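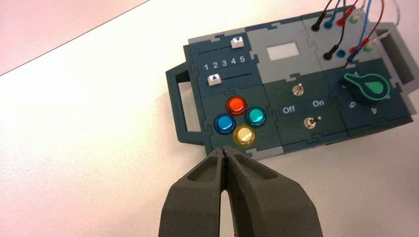

Wrist camera view of the modular panel: sliders, push buttons, toggle switches, rotary knob and banana-plug tile.

Software Engineer, Manipulation Planning and Control
Flerkis, Controls Group
Full time, on site

Flerkis writes the software layer between task descriptions and arm controllers. The manipulation team is hiring one engineer to take over the planner for small-fixture tasks: pressing buttons, setting sliders to a numbered position, throwing toggles, turning knobs, and seating and pulling plugs.

The current stack has three parts. Korham is the motion planner, written in C++. Chuensuk is the perception service, which reads the wrist camera and publishes a pose and a state estimate for each control. Sokby is the internal replay tool used to step through logged runs and compare commanded and measured force. You will own Korham and share on-call for the other two.

What you will work on

Contact-aware approach planning. Neighboring buttons sit close together, and the fingers have to reach one without touching the next.
State verification after an action. A slider knob between two printed numbers should be reported as such and not rounded.
Wire handling. Test leads hang over parts of the work area and are currently treated as a fixed keep-out volume. This wastes reachable space and needs a better model.
Recovery behavior when the pose estimate drifts during a push or a turn.
Regression tests that run in simulation on every merge and on hardware overnight.

Requirements

At least 3 years writing production C++ for robots or other real-time systems.
Working Python, enough to maintain test scripts and log analysis.
Practical knowledge of impedance or admittance control.
Experience with camera calibration, including hand-eye calibration, and with tracking down its errors.
Ability to read a force trace and say which part of the system caused the spike.

Useful but not required

Trajectory optimization.
State estimation from close-range images with glare on glossy parts.
Experience replacing a planner while other people are using it.

Team and schedule

The team has 7 people and reports to Constanza Daza. Core hours start at 10 a.m. On-call rotates weekly. Hardware time is booked in blocks of 2 hours, and the overnight queue is open to all team members. Expect to spend about 12 hours a week at the bench.

How to apply

Send a résumé and one code sample you are free to share. Planner or controller code is preferred. Include a short note on a failure you diagnosed on real hardware: the symptom, the first wrong guess, and the fix. One page is enough.

The process is a phone call, a code review session using your sample, and a bench visit with the team. There is no take-home assignment. Applications are read as they arrive, and the position closes in December.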